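Rayures et voile blanc sur un plateau en inox, je fais quoi ?

Forum Entretien de la maison > Métaux, inox, cuivre
Vu 2154 fois

Multier
Bonjour à tous ! Je viens vers vous parce que je tourne en rond depuis deux semaines. J'ai récupéré chez ma tante un lot de plateaux en inox, du solide, le genre qu'on trouvait dans les cantines, et je voudrais m'en servir pour le service à l'apéro et pour faire lever mes pâtons. Sauf qu'ils ont un voile blanchâtre qui ne part pas, plus des petites taches arc-en-ciel au fond, et sur l'un d'eux de vraies rayures. J'ai essayé liquide vaisselle, puis lave-vaisselle à 45 degrés (pire, je crois bien), puis bicarbonate en poudre frotté avec le côté vert de l'éponge. Je me demande si les rayures ne viennent pas de là, d'ailleurs... Est-ce que c'est rattrapable ? Et est-ce que je peux quand même poser de la nourriture dessus en attendant ? Merci d'avance, je suis preneuse de tout sauf des produits à 30 euros le flacon.

Jerar
Vinaigre blanc. Ça marche sur tout, ma grand-mère née en 1921 ne jurait que par ça et ses casseroles brillaient. Tu laisses une nuit et basta.

Beltedness
Bonjour Multier, bon, je me permets de développer un peu, parce que le vinaigre oui, mais pas toute une nuit ! J'ai passé des années en cuisine collective et des bacs en inox j'en ai lavé jusqu'à en rêver.

Le voile blanc, c'est presque à coup sûr du calcaire. Tu fais tiédir du vinaigre blanc coupé à moitié d'eau, tu en verses un fond, tu attends un petit quart d'heure, tu passes une éponge douce, tu rinces bien et surtout tu essuies tout de suite avec un torchon sec. L'essuyage, c'est la moitié du boulot : si tu laisses égoutter, l'eau dure te refait des traces dans la foulée et tu reviendras râler ici. Les reflets arc-en-ciel, c'est la chaleur qui fait ça (plateau passé au four, sans doute), le vinaigre les atténue très bien aussi. 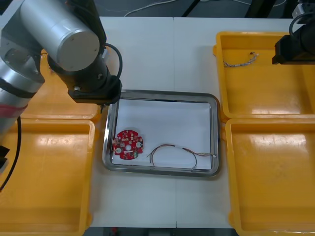

Un plateau en inox sur une table de travail blanche.

Pour les rayures, là c'est moins drôle. Le côté vert, tu l'oublies, pareil pour la paille de fer, qui laisse des particules qui rouillent ensuite — et après tu crois que c'est ton inox qui est mauvais. Les petites griffures s'estompent avec une pâte de bicarbonate et d'eau (bien mouillée, hein, pas la poudre à sec) appliquée au chiffon, toujours dans le sens du brossage du métal. Si tu regardes en lumière rasante tu le vois tout de suite, ce sens. Compte 4 ou 5 minutes par plateau, sans appuyer comme une brute. Les rayures profondes, celles que tu sens sous l'ongle, elles resteront. Chez moi elles sont toutes restées et je sers quand même mes gougères dessus.

Côté nourriture, aucun souci pour moi tant que c'est propre et qu'il n'y a pas de rouille. Évite juste d'y laisser du citron ou des trucs très salés pendant des heures. Et jamais de javel, elle pique l'inox et ça ne se rattrape pas.

Lam
Je plussoie Beltedness pour la javel, j'ai flingué un évier comme ça. J'ajoute une astuce pour la finition : une goutte d'huile de tournesol sur un essuie-tout, on étale, on essuie à fond, et les traces de doigts se voient beaucoup moins. Par contre pour les pâtons je mettrais plutôt un torchon fariné dessus, sur l'inox nu ma pâte refroidit et met une éternité à lever l'hiver. Tu utilises quoi comme farine, au fait ?

Multier
Merci merci ! J'ai fait le vinaigre tiède ce matin sur le plus petit et le voile est parti, je n'en reviens pas. Les rayures sont toujours là mais je m'y ferai. Lam, c'est de la T65 du moulin à côté de chez moi, je t'envoie la recette en message privé dès que je remets la main dessus.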